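La tarde en que las pinzas aprendían a pellizcar

La cita era un jueves a las tres y media, en el laboratorio que Skivent tiene al fondo de un polígono, pasada una nave de azulejos. La invitación prometía «una jornada de puertas abiertas sobre el futuro del trabajo manual». Éramos 18 visitantes, casi todos con acreditación de Grullmont, la distribuidora que quiere vender el sistema en tres países, y un par de periodistas sentados donde se pudo.

Haruna Kawaguchi, responsable de la demostración, empezó por lo que el folleto dejaba para la última página: ese día no íbamos a ver ningún robot autónomo. Íbamos a ver a personas con pinzas en la mano. El método consiste en que un operario haga la tarea con una herramienta que lleva su propia cámara, una y otra vez, hasta reunir material suficiente para entrenar a la máquina. Después, en teoría, el brazo repetirá lo que hizo la persona.

Debo decir que la franqueza se agradece. En la feria de marzo vi a otra empresa presentar como autónomo un brazo que alguien manejaba desde detrás de una cortina. En Skivent, por lo menos, no hay cortina. Tampoco hay moqueta ni azafatas: hay cables, cajas de cartón, un fregadero y gente que ese día tenía trabajo y nos esquivaba con educación. 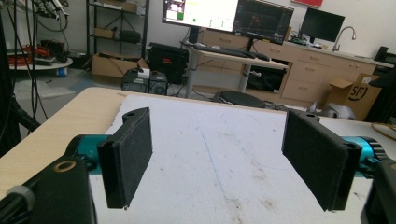 Pregunté cuántas repeticiones hacen falta para una tarea sencilla. Kazuhiro Hirose, el ingeniero que dirige la recogida de datos, me dio la cifra de la última que habían cerrado: 163 demostraciones válidas. Quise saber cuántas se habían descartado. «Más de las que me gustaría», contestó, y cambió de tema con una soltura que delata práctica.

Luego nos dejaron probar. La herramienta pesa lo justo para que el antebrazo proteste al cabo de un rato, y obliga a moverse con una lentitud que no tiene nada de natural. Uno acaba imitando al robot para que el robot pueda imitarlo a uno – y de ese círculo el material de prensa no dice una palabra. A mi lado, un comercial de Grullmont lo intentó dos veces, dejó la pinza y se fue a por café.

El turno de preguntas se hizo corto. Alguien citó el proyecto Okafor, el piloto que la casa lleva meses anunciando en un almacén de Neltham, y pidió una fecha. No la hubo. Kawaguchi habló de «una fase de validación» y de un objetivo de 50 tareas aprendidas, sin aclarar qué porcentaje de acierto convierte una tarea en aprendida. Insistí. Me dijo que dependía del cliente.

Puede que dependa. Pero quien firme la compra querrá saber si la máquina falla una vez de cada diez o una de cada mil, y quién recoge lo que se cae al suelo. De los operarios que ponen las manos y las horas se habló poco. Pregunté cuánto cobraban por turno y Hirose me remitió a recursos humanos, que a la hora de cerrar este texto no había respondido.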